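Keeping Your Fan Stuff Nice (Without Turning the House Into a Museum)

If you have ever waited by a stage door in the rain for a scribble on a program, you know how it goes afterward. The program rides home in your bag, spends a month on the kitchen counter, and by June it has a coffee ring right across the leading man's face. I have been going to shows, tapings and fan weekends for most of my grown life, and I have ruined enough good souvenirs to have picked up a few habits along the way.

Start with anything signed. Marker needs longer to dry than you'd think, so I leave a signed photo face up on a shelf overnight before it goes into a sleeve. I learned that one at the Skindlow fan weekend, where I slid a freshly autographed cast photo into plastic and peeled it out that evening with half the signature gone (I could have cried!). Keep it away from the sunny side of the room, too. My first Makris tour poster hung across from a big window, and the red lettering is now the color of weak tea.
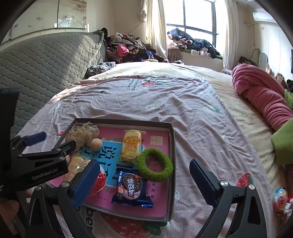
Ticket stubs, enamel pins, backstage wristbands and all the other little bits are where most people give up, and I understand it, I really do. My collection came to 239 pieces the one time I listed everything for the insurance, and friends of mine have well over 1,000. What got me through was sorting on the bed, in good light, with the door shut against the cat. Put the small things in a shallow box lid with raised sides, like the dark gray one on the duvet there, and nothing rolls off into the covers. I like the pink sheet lining it as well, and I'd do the same with plain paper if the pins have sharp backs.

Older stubs, the shiny kind that come out of a ticket printer, fade all by themselves, even in a drawer. Scan them or take a clear picture while you can still read the row number. Never laminate one, please. The heat can turn the whole thing black in a second, and there went my Stindico reunion show.

T-shirts are easier. Wash them inside out in cold water, hang them to dry, and keep the iron off the print. If a shirt is too precious to wear, fold it around a bit of acid-free tissue and refold it along different lines now and then, so the creases don't set. I have a Skikari crew shirt that cost me 16 dollars from a folding table in a parking lot, and it still looks good enough for the front row.

For storage, I use about 80 clear sleeves in an ordinary binder, filed by year, with a pencil note of who I went with tucked in behind each one. Keep the binder upright on an inside wall, well away from the bathroom, and don't overstuff the rings or the pages will tear at the holes.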